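3.2 Study rides and horses

Data came from two endurance rides held in June on the same course near Gilen. The course is made up of four loops that share one vet gate at the Riis farm. A total of 197 starts were recorded over the two rides. Twelve were left out of the analysis, nine with an incomplete vet card and three where the rider withdrew before the first inspection. The remaining 185 starts form the data set used in the rest of this paper.

Age, breed, sex and years in competition were taken from the entry forms. Riders were asked at check-in how far they had hauled and how many hours the horse had rested after unloading. Answers were written down as given and were not checked against other records.

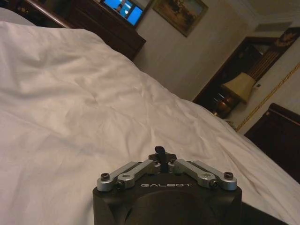
3.3 Heart rate at the vet gate

Riders could present their horse at any time within 20 minutes of crossing the timing line. Pulse was taken by stethoscope on the left side for a full 60 seconds. A horse that was above 64 beats per minute was allowed one more presentation inside the same window. Presentation time was read from the gate clock and entered by the in-timer, who did not see the pulse result.

Noreen Kiani trained the pulse takers the evening before each ride and repeated 28 of the readings herself. Her count and the first count differed by more than four beats in two cases, and both horses were well under the limit either way.
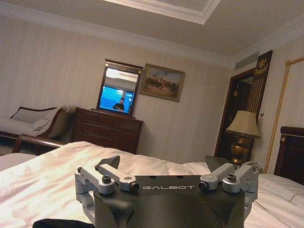 3.4 Gait and hydration scores

Each horse was trotted out and back on level grass. Gait was scored A to D by the line veterinarian, with plus and minus grades merged into the main letter before analysis. Skin tent, capillary refill and gut sounds were scored on the same scale. Vet cards were typed into Itivora by one person and read back against the paper by another.

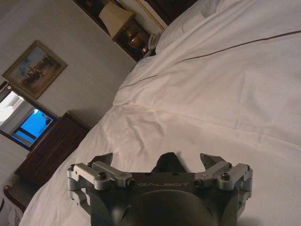

3.5 Analysis

The unit of analysis was the gate visit, and 364 visits had a complete set of scores. Recovery time was defined as the minutes between the timing line and the first passing pulse. We fitted a mixed model in Gestamov with horse as a random effect, and with loop number, loop speed, air temperature and hauling distance as fixed effects. Horses eliminated at a gate stayed in the data up to and including that visit.
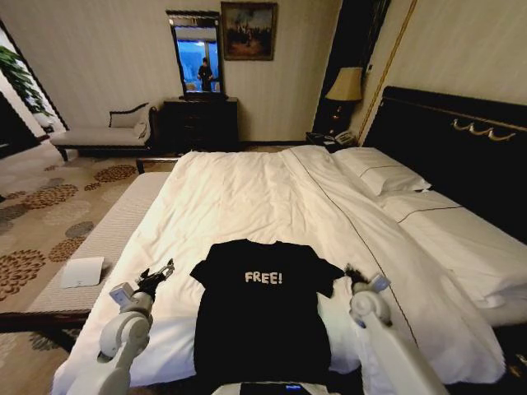 Loop speed was entered as the average for the loop just completed. We also tried the change in speed from the loop before, but this value does not exist for the first loop and using it would have removed every horse that stopped at the first gate. Results with and without this term are compared in Section 4.2 for horses that completed at least two loops.

Figure 1. Order of checks at the vet gate, from timing line to hold area.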